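Putting on a free documentary screening with a discussion afterwards: licence, hall, sound

Print this page | E-mail this to a friend

Posted by Covmont

Our local history group has been offered the use of the hall at Sonidstead library for one evening in May. We want to show a feature-length documentary about the abolition movement in the county, followed by a panel discussion. Entry would be free. We have a small grant of £500 from a sponsor, and the sponsor wants its logo on the posters and a short clip before the film.

What I need to know is whether we have to pay for a licence if we are not charging. One person in the group says no, because it is educational. I have also been told that buying the DVD covers it. The film is 82 minutes long and the hall has to be empty by 9, so I would like to know how much time to leave for the talk as well. The hall holds more people than we are likely to get.

Any advice on microphones would help. The last talk we held there was hard to hear from the back rows.

Posted by Javinon

You do need permission. Free entry makes no difference in the UK, and neither does owning the DVD. A shop-bought disc is sold for home viewing and a library hall is a public place. The educational exception people mention is for schools showing a film to their own pupils and staff, and it stops applying once you open the doors to everyone.

For a single showing you want what is usually called a single title licence. With a small documentary it is often quicker to write to the production company, as they may still hold the rights themselves. Tell them the date, the venue, the number of seats, that entry is free, and that there is a sponsor. Don't leave the sponsor out. Some rights holders treat a sponsored event as a commercial one and will charge more, and you don't want that coming up after the posters are printed.

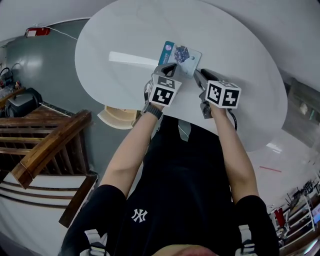 Ask them for a screening copy at the same time. Ours came as a download and we tested it on the hall's own projector a week before. It played without sound on the first laptop, so I would take a second one. Ask whether you may use a still from the film on your poster too, which is a separate permission from the showing itself.

Our licence for a similar evening came to less than £300, which left enough for printing and tea. Yours could be quite different, so get the figure in writing before you agree anything with the library.

As for timing, work backwards. If you have to be out by 9, finish the discussion at half past eight. Allow 40 minutes for the panel and questions and ten for people to stretch their legs. With your film that means starting at quarter past six at the latest, and the sponsor's clip has to come out of that. If that is too early for people coming from work, ask the library for a later finish or pick a shorter film.

Posted by Taşdemir

Agree with the above about the licence. Check with the library first though, some of them have their own cover for film showings and it might include your title. Ours did but we weren't allowed to advertise the name of the film outside the building, so read the conditions.

Microphones: 3 is plenty. Two on the table for the panel to share and one to carry round for questions. Get the chair to repeat each question anyway. Keep the panel small or it will be all introductions.

Posted by Sonidstead_Reader

just make sure the heating is on. went to something there last winter and kept my coat on all the way through

Print this page | E-mail this to a friend

Recent items in Events and Talks
Do we need insurance for a guided walk?
Borrowing display boards for an exhibition
Subtitles at public screenings
What to pay a guest speaker
Library hall hire: who to ask
Recording a panel discussion and putting it online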